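What Happens to Bread When You Leave It Alone

Project report, second year food studies, Florndale College

I picked bread because I eat a lot of it and because my first idea (yoghurt) was already taken by two other people in my group. My question was pretty simple: does a long, cold rise make a better loaf than a short, warm one, and can ordinary people taste the difference? I'd read loads of recipes saying that a slow rise gives you "more flavour", but most of them just say it and move on to the bit about shaping.

So I baked a lot of bread. This took most of February and rather more flour than I'd planned for.

What I did

I used one recipe the whole way through, a plain white loaf with flour, water, salt and dried yeast. The flour was Cordier strong white, which is what the shop near my flat in Ovville sells, and I bought it all in one go so that I wouldn't end up with a different batch halfway. Every loaf went in a tin. I'd wanted to do those nice round ones with the patterns on top, but my tutor pointed out that mine would all come out different shapes and I'd never be able to compare the heights. Fair point!

There were two kinds of dough. The quick one rose for 90 minutes in the airing cupboard and the slow one sat overnight in the fridge, then had a couple of hours on the side to come back to life before baking. The quick dough got a bit more yeast, as otherwise it would hardly have moved. I know that means I changed two things at once, and I come back to that further down.

The oven was set to 240 for the first part of the bake and then turned down. Our kitchen oven runs hot at the back so I turned the tins round halfway, every time, even when I was sick of it. 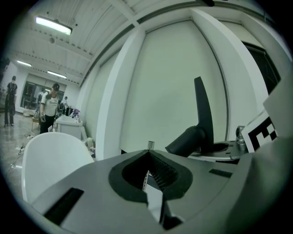

For each loaf I measured the height at the tallest point with a ruler, once it was fully cool, and wrote down what the crumb looked like and how the crust sounded when I tapped it. The tapping turned out to be useless. They all sounded like bread. I stopped writing it down after the first week and I've left it out of the results.

The tasting

I did the tasting on a Monday lunchtime in the common room, which was a good choice because people were hungry and a bad choice because people were hungry. I had 30 tasters. Each of them got two slices, one of each kind, on a paper plate with a letter under it, and no butter (there were complaints). They filled in a short form asking which slice they liked more, which had more taste, and which was chewier.

I made the form on Udeo, the survey site the college pays for, and it was fine apart from one question where I'd forgotten to allow a "no difference" answer. Three people wrote it in the comments box instead, so I counted those by hand.

What I found

The quick loaves were taller. I honestly expected the opposite, since the slow dough looked so big and bubbly in the bowl in the morning. I think I was knocking too much air out when I shaped it, and cold dough is stiffer to handle anyway, so some of that is down to me.

The slow loaves had bigger, more uneven holes and a darker crust. The books I read put the darker crust down to sugars being freed up in the dough over time, and that would fit with what I saw. They also stayed soft for longer, although I only noticed this by accident when I was making toast.

On taste, most people said the slow bread had more of it. Quite a few wrote "sour" or "a bit like beer", and not all of them meant it kindly. When it came to which one they'd rather eat, it was much closer, and a good handful went for the quick one because it was "normal" or "like the bread at home". I hadn't thought about that at all before I started – more flavour and nicer are two separate questions, and I'm glad I asked both.

Problems

The yeast is the big one. With different amounts in the two doughs I can't say for sure that time made the difference on its own. If I did it again I'd add a third dough with the low yeast and a warm rise, and just wait however long it took.

My fridge was also being used by four other people, so the door was opened constantly and the temperature went up and down. One bowl got moved to the top shelf and sat against the back, and the dough had gone hard along one side by the morning. I baked it but didn't count it.

And I should have weighed the slices for the tasting. Some were doorsteps.

Next time

I'd like to try the same thing with wholemeal, where I've heard the long rise matters more, and I'd put butter out.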